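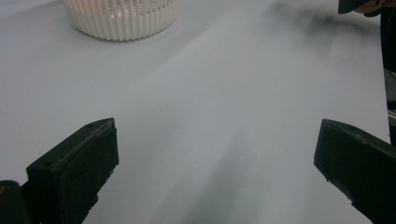 The small white basket, far back on the table.

Hi all! I'm looking for people in and near Cloltmont who'd like to spend a few hours with me this September putting small bathroom things into small baskets (and taking them out again, and putting them back). It's for Codel, my project on how people tidy the stuff they use every morning — hairbrushes, combs, clips, that kind of thing. I have 452 sessions on the schedule and I still need hands for 200 of them, so please don't be shy.

You'll work at a white table with one basket and a few things to put in it. I'll tell you what goes where to begin with, and after that you get to decide how you'd do it at home. Handle up, handle down, brush end first, whatever feels right to you!

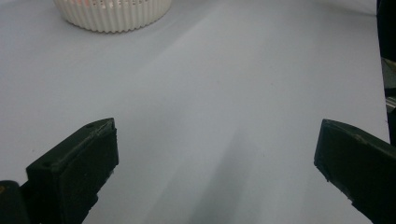

Each session runs from 9 a.m. to noon with a break in the middle, and I bring the coffee. You need to be 18 or older and fine with standing for a while. No experience needed. If you've already done a Chu session with me you're very welcome back, just mention it when you write so I can put you on a different set of objects.

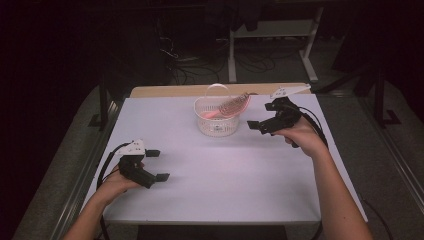
Pink hairbrush in the basket, Codel table.

Pay is the usual Dravmont day-helper rate, and parking is free behind the building. Wear short sleeves or something you can push up, and leave bulky rings and bracelets at home.

To sign up, send me your name, a phone number and which mornings suit you, with "Codel baskets" in the subject line. I answer mail on Monday, so give me a few days — I do write back to everybody. Bring a friend if you like, but you'll each need to sign up.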